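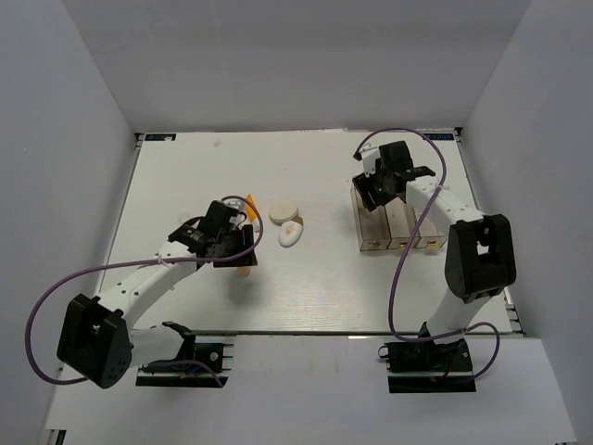

作業台まわりの配線整理と天板の手入れ

更新日:2024-08-13

卓上で可動部のある機器や電動工具を使う場合、故障の原因として多いのは本体よりも配線側の断線、コネクタの緩み、粉塵の付着である。以下は、当工房で採用している手順をまとめたもの。対象は、木目調の化粧板または塗装合板の天板を持つ一般的な作業台とする。

1. 天板の清掃

乾いた粉塵を先に除去する。濡れた布を最初に当てると、粉塵が木目の凹部に入り込み、白い天板では灰色の筋として残る。手順は次のとおり。

柔らかい刷毛で奥から手前へ掃く。
掃除機は弱で使用し、ノズルを天板に接触させない。
中性洗剤を薄めた水で布を湿らせ、固く絞って拭く。
水拭きを一回行い、乾いた布で仕上げる。

油性ペンの跡は消毒用エタノールで落ちることが多いが、塗膜によっては艶が失われる。必ず裏面か脚の陰で試すこと。アセトン、ラッカーシンナーは使用しない。メラミンスポンジも研磨材の一種であり、艶のある面には向かない。

2. 縁材の点検

天板の損傷は縁から始まる。縁材と天板の境目に爪が引っかかる箇所があれば、接着が切れている。短い浮きは木工用接着剤を爪楊枝で差し込み、マスキングテープで引いて一晩置く。長い浮きは一度剥がし、古い接着剤をスクレーパーで除去してから貼り直す。古い接着層の上に重ねて塗っても強度は出ない。

切断面が露出した合板やパーティクルボードは湿気を吸って膨らむ。膨らんだ部分は乾かしても元の厚みに戻らないため、削って埋めるか、縁を切り落とす。

3. クランプの当て方

万力、アームライト、拡大鏡などを縁に固定するときは、必ず裏側に当て板を入れる。当て板は厚さ7 mm以上の合板が扱いやすい。ゴムシートのみでは荷重が分散せず、芯材がへこむ。

締め付けは手で止まる位置までとし、工具での増し締めはしない。取り付けた翌日に一度確認し、緩んでいれば締め直す。以後は月に一回で足りる。

4. ケーブルの余長

可動部につながるケーブルは、最も伸びた姿勢で少したるむ長さに合わせる。短すぎればコネクタの根元に力がかかり、長すぎれば部品や工具に引っかかる。当工房では最大姿勢での必要長に40 mmを加えた値を標準としている。

固定点はコネクタの直近に一つ、最初の関節の手前に一つ置く。結束バンドは被覆が変形しない強さで締め、余りは面一で切る。斜めに切った端は手を切りやすい。頻繁に外す箇所には面ファスナー式を使う。

曲げ半径はケーブルの仕様書に従う。不明な場合、可動部では外径の10倍を見込んでおけば大きな問題は起きにくい。

5. ケーブルの識別

同じ色のケーブルが複数ある場合は、両端に同じ番号の札を付ける。片端だけでは、束ねた後に追跡できない。札は紙に印字し、透明の熱収縮チューブで覆うと長持ちする。養生テープに手書きしたものは糊が移り、夏を越すと読めなくなる。

台帳には番号、用途、長さ、交換日を記入する。当工房の台帳はJosefina Quirogaが様式を作成し、Wakedell棟とOrico棟で共用している。番号は棟ごとに分けず通しで振る。機器を移動しても札を作り直さずに済む。

6. 囲いと照明

作業台の三方を板で囲うと、粉塵の拡散と小ねじの落下を抑えられる。側板の色は淡い灰色が無難である。純白は照明を強く反射し、長時間の作業では目が疲れる。濃色は手元が暗くなり、黒い部品を見失いやすい。

側板は天板に固定せず、脚または壁側で支持する。天板に直接ねじ留めすると、振動で穴が広がり、掃除のたびに外すこともできない。天板との間に2 mmの隙間を残しておけば、粉塵の掃き出しに使える。隙間が不要なときはスポンジテープでふさぐ。

照明は左右二灯とし、天板の中央で光が交わるように向ける。一灯のみの場合は利き手と反対側に置く。

7. 小ねじの管理

分解時は、外した順に仕切り付きの皿へ入れる。磁石皿は便利だが、磁気を嫌う部品の近くでは使わない。長さの異なるねじが混在する機器では、厚紙に外形を描き、該当位置に刺しておくと取り違えがない。

樹脂部品に戻すときは、一度逆回転させ、山が合って軽く落ちる感触を確認してから締める。この操作を省くと新しい溝を切ってしまい、数回で効かなくなる。

8. 点検周期

天板の清掃:作業日ごと
クランプの緩み:月一回
ケーブル被覆の目視:月一回
縁材、側板:半年に一回
結束バンドの全交換:年一回、11月

結束バンドは見た目に異常がなくても交換する。乾燥期に入ると硬化したものから割れる。

補足

縁材の貼り直しに使う接着剤について、Sang-wook Kooから酢酸ビニル系でよいかとの照会があった。水がかからない場所であれば問題ない。流しの隣や結露のある窓際では、耐水形を使用する。

当て板の寸法図は資料番号3141に収めてある。天板の厚みが異なる台では、クランプの開き量を先に測り、当て板を加えても収まることを確認してから切り出すこと。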